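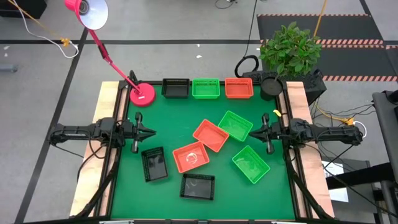

Basket sorting on the two-arm table, with the reference row at the back.

Recording a Basket Sorting Task by Remote Control

This page sets out the procedure for recording demonstrations of the basket sorting task on the Fismont two-arm table. It is intended for operators who have completed the introductory session and hold a current login for the Zatero recording software. Questions about the procedure should be sent to Myung-ja Yeo.

Purpose of the task

The operator guides both arms to gather plastic baskets from the table and place them with the basket of the same colour in the back row. The row runs black, green, red-orange, from left to right, and is not to be moved during a recording. All other baskets start in mixed positions and at mixed angles.

Before recording

1. Check that the green surface lies flat and that the cables from both arms run down the sides of the table, clear of the baskets.
2. Set the back row square to the table edge, with even gaps.
3. Place the remaining baskets by hand. Vary the angles. At least one basket should be turned well away from square, and at least one should be within easy reach of each arm.
4. Step back behind the floor tape and bring both arms to the start position, with the grippers open and facing inwards.
5. Enter the layout number in the session sheet. Layout numbers for this task begin at 855.

Recording a demonstration

Take hold of both hand controllers before pressing the pedal. The arms will follow only while the pedal is held down.

Move the nearer arm to the chosen basket and bring the gripper over one side wall, so that one finger is inside the basket and the other outside. Approach from above. The slotted walls bend if they are pushed from the side, and a bent wall is difficult to grip a second time.

Close the gripper slowly, lift the basket clear of its neighbours and turn it in the air until it matches the basket at the back. Lower it into that basket and open the gripper fully before drawing the arm away.

Where two baskets lie close together, use the other arm to hold the second one still. Where a basket is beyond the comfortable reach of one arm, set it down in the middle of the table and pick it up again with the other. Both methods are acceptable and should appear in the recordings.

Each demonstration is limited to 60 seconds. Release the pedal at the end and mark the recording as kept or rejected.

When to reject a recording

A recording is to be rejected if the arms touch each other, if a basket leaves the table, or if the back row is displaced. A missed grip that is corrected at once may be kept. Operators should note it in the comment field.

Change the layout after every 5 kept recordings. The target for this task is 2,000 kept recordings by the end of May.

Faults

If an arm stops responding, release the pedal and press the stop button before reaching over the table. Report the fault to Ashwin Thevar and do not restart the arm until he has replied.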